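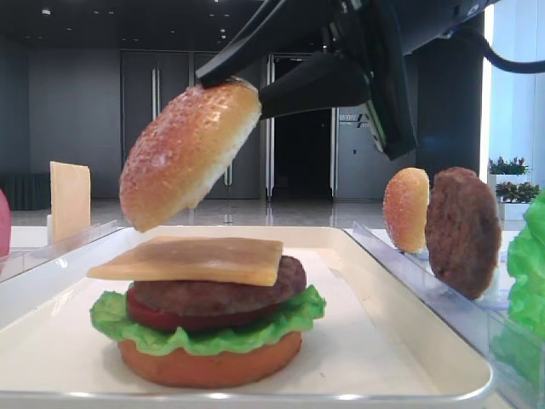
An open day at the Zillier accordion workshop

In April I went with two friends from my amateur orchestra to the open day of Zillier, the accordion makers. I play the accordion since I was a child, but I had never seen one made, only one in pieces on the table of my uncle when a key was stuck. So when Freya Sowerby, who plays second accordion beside me, sent me the notice, I wrote my name on the list the same evening.

The visitors were divided in groups of 20 persons and we had the second group of the morning. Our guide was Lieven Cuypers. He has worked at the tuning bench for 23 years and he speaks very softly, so those at the back had to come closer all the time. He first asked who plays and who only likes to listen. More than half of us were listeners.

We began in the wood room. The air there is kept at the same dampness in summer and winter, and the door must be closed quickly behind each person. The wood for the reed blocks lies on shelves with a date in pencil on each plank. I asked how long it must wait, and Lieven said that it depends on the plank, and that he does not trust anyone who gives one answer for all of them. Freya wanted to smell the wood and she was allowed.

After this came the bellows. I had imagined a big machine, but it is mostly folded card, cloth, thin leather and a great deal of glue. Shiela Bañez showed us how the leather corners are put on. She did one corner while we watched, then she gave a spoiled bellows to the group so that we could try with a dry piece. Mine sat crooked. A boy of perhaps ten years did it better than all the adults, and he was given the leather to take home.

The reed room was for me the best part. On the wall there is a board with all the reeds of one large instrument, 369 of them, fixed in order from the longest to the smallest. The smallest is shorter than my fingernail. Lieven took a reed plate, played it on the small test bellows, scratched it with a tool near the tip and played it again. The note had gone up a little. Then he scratched near the rivet and it came down. I have read this in books, but to hear it is different. He then tuned two reeds together for the tremolo and asked us to say stop when we liked it. The group did not agree. The French style was too strong for Freya and too weak for a gentleman in front of us, who said that his father's Himix had a tremolo like a bicycle bell and he missed it.

There was a coffee break in the packing hall, with a very good plum cake, and after it a small concert. Liesl Hollenstein played on the Griteta, the new model for students, and Lionel Lambert joined her on the clarinet. They played 2 waltzes and then a slow piece by Janevski which I did not know. I have since ordered the notes. The hall has a hard echo and the bass was a bit heavy from where I sat, near the wall, but the right hand was clear and sweet. Afterwards we could try the Griteta ourselves. It is light on the shoulders. The keys are somewhat shallow for my taste, and the register switches make a click that I would hear in a quiet church.

What I missed was more time. The repair department we only passed through, although there were some beautiful old instruments open on the benches, and I would gladly have given up the film about the history of the firm in exchange. Also the signs from the station are poor - follow the river and not the arrows.

The next open day is again in spring, and the list for it is open until 25/12/2023. You must write to the workshop with your name and say if you bring your own instrument, as they will look at it for a small fee. Wear warm socks, the floor in the reed room is stone.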